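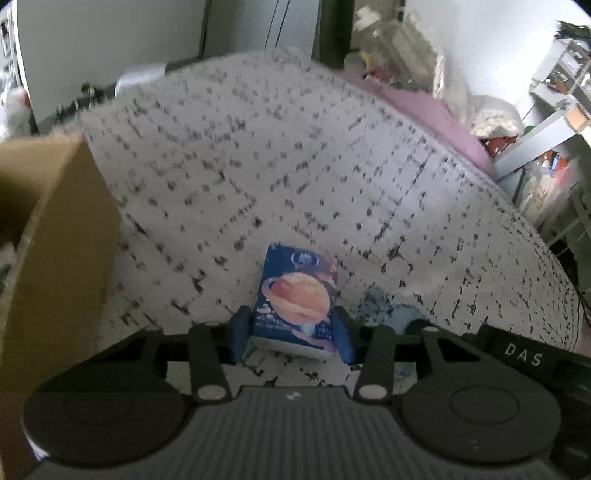

Priler Rug Tidy – README

Hi, and welcome! Priler is a small collection of notes and photos on tidying a rug that has stuff all over it. Small boxes, soft toys, crinkly bags, the usual lounge room mix. Tomoyo Ikeda started it in October and I've been adding to it most evenings (it's more fun than it sounds!).

What's in it

There are 467 photos across 16 sessions, plus a plain text note for each session. The notes list what was on the rug, where each thing was meant to end up and anything that gave us grief. Session 2 has the longest note by far, mostly Sérgio Marinho arguing about which shelf the boxes belong on.

How we name things

Slim cartons are "box", whatever's printed on them. Anything plush is "soft toy", so a stuffed hamburger goes there and not under "food". Clear plastic bags are "bag", and we only write down the contents if you can really tell what they are.
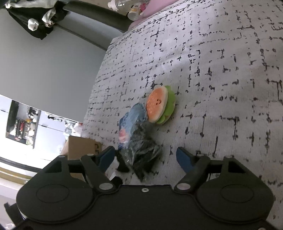 Bags are my favourite bit – they crumple into a new shape every time, and if one is touching something else we record both and add "touching" to the line. Please keep the colour words simple too. Blue, pink and grey are plenty.

Known gaps

47 photos still need labels. The early notes mix up "rug" and "mat", which both mean rug.

Adding your own

Copy the blank note, fill it in while you can still remember the session, and send it to Tomoyo or me. Odd objects are very welcome!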